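Sunday, dye bench, March

Madder again. Third go at the Catari wool, same fleece as last month, alum at 20 percent this time. Skeins soaked overnight in the sink, forgot to weigh one of them before it went in so guessing from the label. 238 g total if the label is right.

Bath up to 70 C by ten, held it an hour. Crept over twice while I was on the phone with Clodbridge about the missing order (they say it shipped, we'll see). Color went brick, then browner than I wanted. Think it's the water. Akash Katiyar says chalk, a pinch, early — tried that on the small skein only and it did come up redder. Need to do it properly with two skeins side by side and same pot.

Weld is the better story. Old recipe from the Priedītis notes, no changes except less time. Strong clear yellow on the silk, weaker on wool. Ends of the silk took it unevenly, probaly tied too tight. 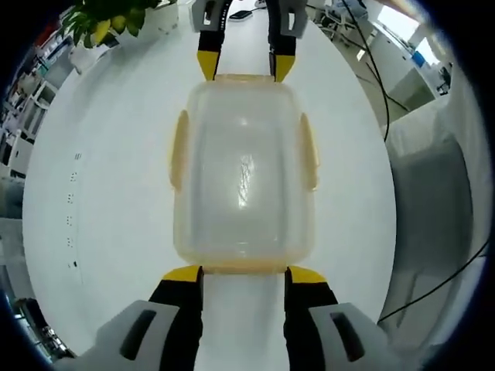

Amber box, white table.

Rinse took forever. Madder still bleeding after 21 minutes under the tap, gave up and left it in a bucket with a splash of vinegar. Wevon soap is finished, someone add it to the list. The other soap leaves the wool squeaky and I don't trust it with reds.

Sample cards: did the weld ones, punched and labeled. Madder cards wait till they're dry, last time I matched them damp and every one was a shade off. Also the card numbers skip, I know, I'll fix it when I copy this into the big book.

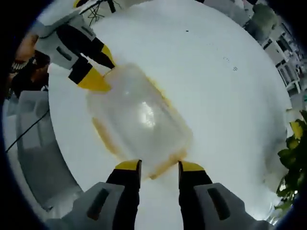
Lightfast test goes in the south window next, half of each card covered with foil. Leave it alone until the end of the month please. Last batch got moved twice and the reslts were useless.

Still to do — iron dip on the ugly brown skein, strain the weld bath and keep it, ask about rainwater.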